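Bukel 2 trade-in scheme: your questions answered 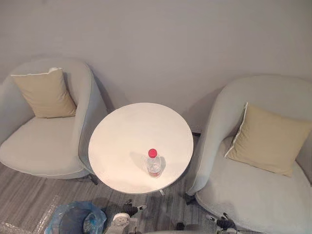
Two armchairs and a round table.

14 comments | Share

Myrto Antoniadis has been answering your emails about swapping an old phone for the new Bukel 2. Anastasia Pappas checked the sums, after last time.

Which phones does Bukel accept?
Any Bukel, and most other makes that still switch on. "Switches on" means it gets as far as the home screen. A logo that glows hopefully and then dies does not count.

My screen is cracked. Is it worth bothering?
Yes, but lower your hopes. A cracked screen takes 35 per cent off the quote. A cracked back takes off nothing, so if you must drop it, aim carefully.

Do I have to go into a shop?
No. You can post the phone in a prepaid envelope from Flamengate, who handle the returns. The Belcombe shop also takes them over the counter and will wipe the phone while you wait. Bring a book.

Will they wipe my photos?
Yes, and they won't be sending them on to you first. Make a backup, then open it and check that there is something inside. We get this letter every month.

Why did my quote change after I posted the phone?
The online figure comes from your own answers, and people are kind to their own phones. Flamengate looks at it again and emails a new offer. You can refuse, and they post it back free of charge.

How long do I have to decide?
Until the end of June. If you say nothing, they take that as a yes.

Is the new battery really bigger?
The old model had 2120 mAh and the Bukel 2 has 2767 mAh. The screen is brighter too, so you may find the extra goes on lighting up your face in bed.

Can I keep my case?
You can keep it, certainly. It won't fit. The camera has moved to the other corner - Panagiotou already sells a new case, should you be feeling generous.

What about my SIM card?
Take it out before you seal the envelope. Then take out the memory card, which everyone forgets.

Questions we haven't covered? Use the contact form | © Belcombe Phone Pages | Back to top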